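Minutes of the regional audit offices' working group, December meeting
Written up by Catriona Lennox

I said I'd keep these shorter than last time, so bear with me. We met online at 10 am, with Darragh Rafferty in the chair and me taking notes (and muting myself whenever the bin lorry came past). Apologies came in from the Gruker office, who had an inspection of their own to get through.

1. Last minutes
Agreed, with one change. I'd put the Zamo office down as abstaining on the training budget when they had voted for it. Sorry, Zamo! Fixed now.

2. Handing over the chair
Darragh's two years are up in spring and the Fleradier office is next in line. They're happy to take it on but asked for a proper handover file, as the one Darragh inherited was a single spreadsheet with half the tabs locked. He promised to do better. I'm to send him the list of open matters, and he'll draft the rest before the next meeting.

3. Joint audit of school transport contracts
This took up most of the morning. We've had replies from 22 councils and I'd hoped for more by now, but the ones we have are good and full. Fleradier wanted to look only at contracts worth more than 500 thousand a year. I wasn't keen – the small rural runs are where the paperwork tends to go missing – and I said so at some length. In the end we settled on all contracts over the limit plus a sample of the small ones. Gruker will be asked to pick the sample, as they aren't here to say no.

4. Shared glossary
Still stuck on "material weakness". Lu from the Zamo office has offered a new wording and we'll vote by email. Please do answer this one, I can't chase everybody twice.

5. Website and newsletter
The new members' page is up and the old login works on it. Darragh would like shorter news items and I'd like people to send me some in the first place. Copy for the next issue to me by the end of the month, please.

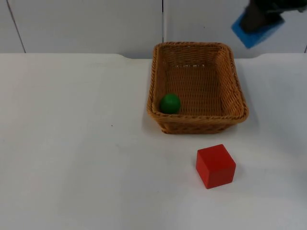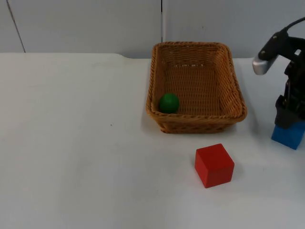

6. Any other business
Zamo asked if we could meet in person next time. Everyone liked the idea until we got to travel costs, so I'll ask for prices and report back. Fleradier has a room we can use free of charge, with decent coffee, I'm told.

7. Next meeting
Early spring, same time of 10 am, place to be settled once I have the prices. Darragh closed the meeting at 12.15 and I went off to find some lunch.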